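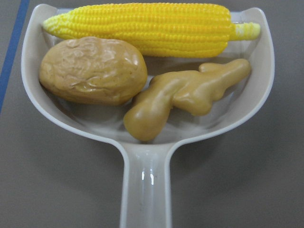 Consuelo Espinoza has written that play food is "the first thing many children cook with and the last toy they give up." Play food, also called toy food or pretend food, is a group of toys made to look like things people eat. It is used mostly by young children in pretend cooking, shopping and serving games. Common pieces include fruit, vegetables, bread, eggs and slices of cake.

Materials
Play food has been made from wood, clay, plaster, tin, felt, wax and plastic. Painted plaster dishes were sold for dollhouses before larger pieces for children's hands became common. Plastic pieces are either hollow or solid. Hollow ones are light and cheap to make but can crack along the seam. Felt and knitted food is often made at home from printed patterns.

Some sets come in parts held together with hook-and-loop tape or small magnets, so that a child can "cut" them with a blunt toy knife. The parts make a tearing or clicking sound as they separate.

Use in play
Play food is normally used together with other toys or with real household items such as bowls, spoons and trays. Children often give a piece a role that does not match its shape – a block may be a sandwich, and a lemon may be served as an egg. 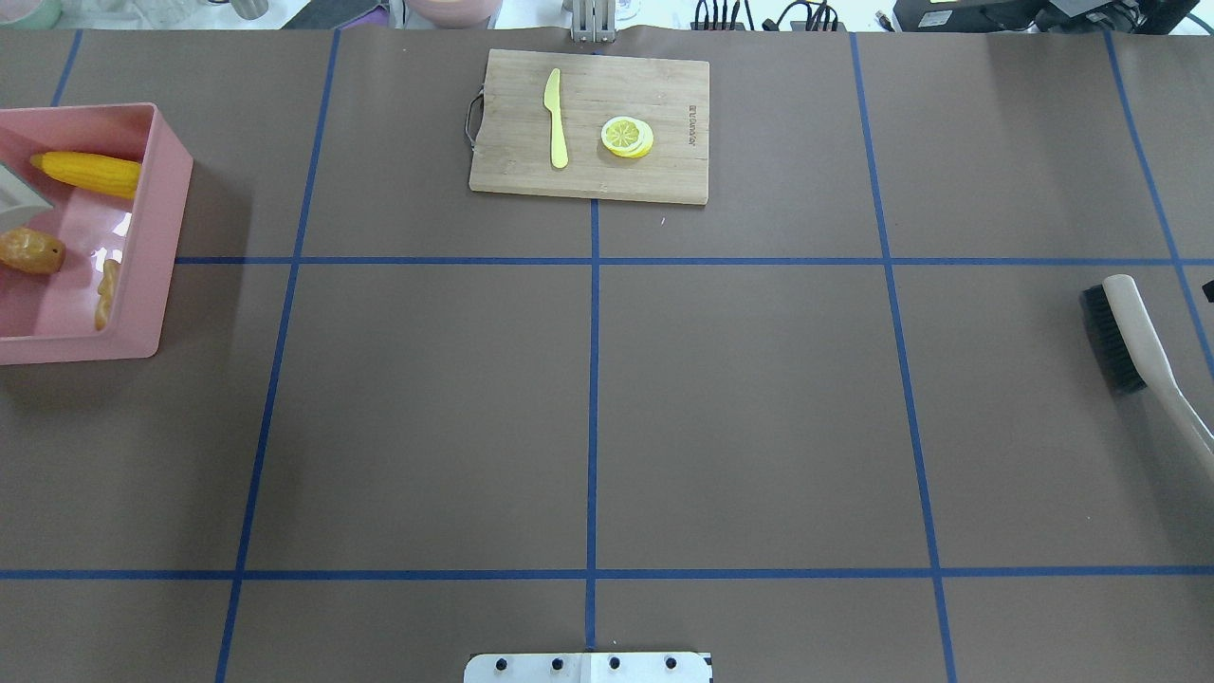

Bamboo cutting board on a surface divided with blue tape

In preschools, play food is used to teach the names of foods, colors and simple sorting. Teachers may ask children to put fruit in one area and vegetables in another. Citlali Montes, in a short guide for preschool teachers, advises including foods the children eat at home, and not only those found in standard sets.

Play food is also used in speech therapy and in language classes for adults, where it serves as a prop for practicing orders and prices.

Storage and cleaning
Sets are usually kept in bins or baskets, or in the cupboards of a toy kitchen. Hard plastic pieces can be washed in warm soapy water.

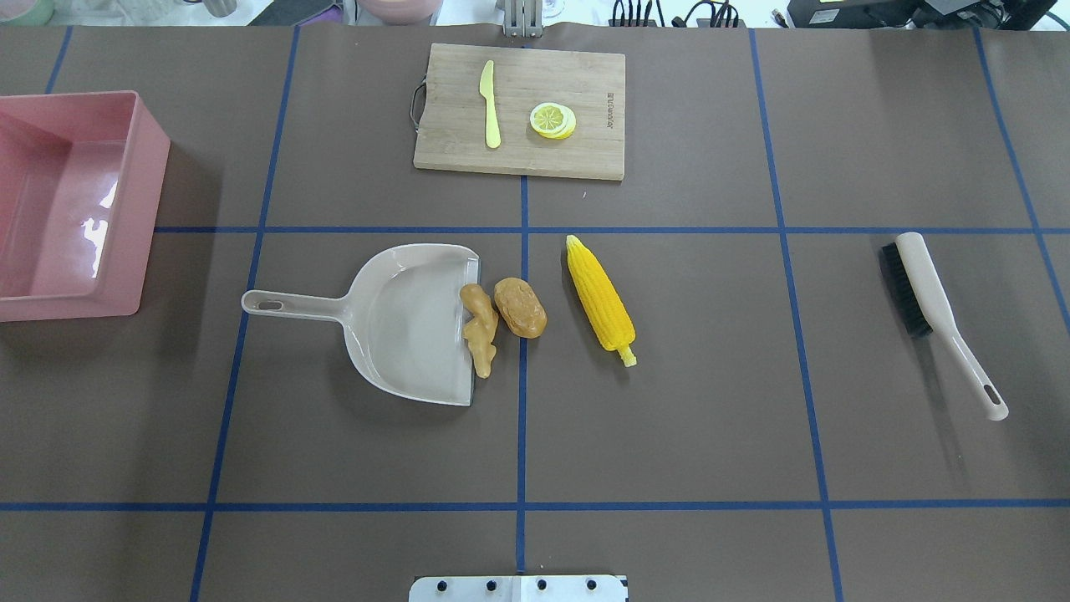 Wooden pieces should be wiped with a damp cloth and left to dry, as soaking raises the grain and loosens the paint. Hollow pieces with a hole in the base can hold water, and mold may grow inside.

Collecting
Older play food is collected, mainly in complete boxed sets. The toy museum at Itarham holds 2,848 pieces, among them a plaster fish course by Chávez and early plastic fruit by Nisum. The Nisum fruit was sold in 3 sizes, of which the smallest is the hardest to find.

See also
Toy kitchen
Dollhouse
Food model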